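Samuel fingers, first impressions

So the Samuel fingers are finally on the arm, and I am far more pleased with them than a grown man should be about two bits of dark plastic.

If you read the November post you'll remember I was stuck with the Windar gripper, which is a lovely solid thing and completely hopeless with anything thinner than a pencil. The pads are wide and square, and they block the camera's view of whatever you're trying to pick up. I spent a whole evening chasing a single washer round the desk with it and got it into the pot 7 times before I gave up and made tea.

The Samuel pair taper towards the tips, and each one has a triangle cut out near the end. I had assumed that was just to save weight, but you can see through it from the wrist camera! Only a little patch, but enough to tell whether there's desk or object behind the finger. I set the camera to 800 lines across while I was testing and even at that size the gap between the fingers reads clearly when they're nearly shut.

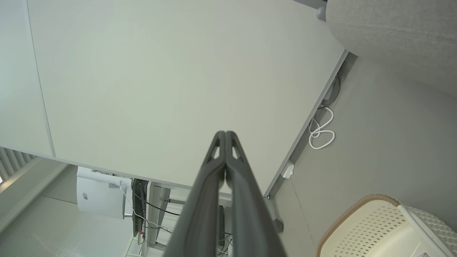

Wrist camera view, Samuel fingers almost closed over the desk.

Swapping them over was easy enough. Four screws, then the closing position has to be taught again, and I managed to get that wrong twice. The Guder controller wants the fully shut value as a raw count and mine came out at 1686, where the old fingers had wanted 2000 on the nose. Put the old number in with the new fingers and they squeeze until the motor complains. Write yours down somewhere sensible (mine is on masking tape on the controller lid).

What do they pick up? Washers, yes, first go most of the time. A biro, a folded receipt, a single Lego plate lying flat, which the Windar never once managed. Mugs, no. They grip the handle nicely enough and then the whole mug swings round like a bell. For anything heavy I'd still go back to the wide pads, and it's a bit of a pain that I can't have both on at once.

Shamim Ghauri wrote to ask how they compare with the Asano ones, the softer kind with the rubbery ribs. I've only had an afternoon with those, on somebody else's arm, and I liked them very much for fruit and not at all for paper. I'd love to do it properly with the same objects and the same camera, so if anyone has a spare pair to lend, please shout.

Next job is the lighting. The desk is so pale that the washers vanish on it in the morning, and I want to try a sheet of dark card before I start fiddling with the exposure.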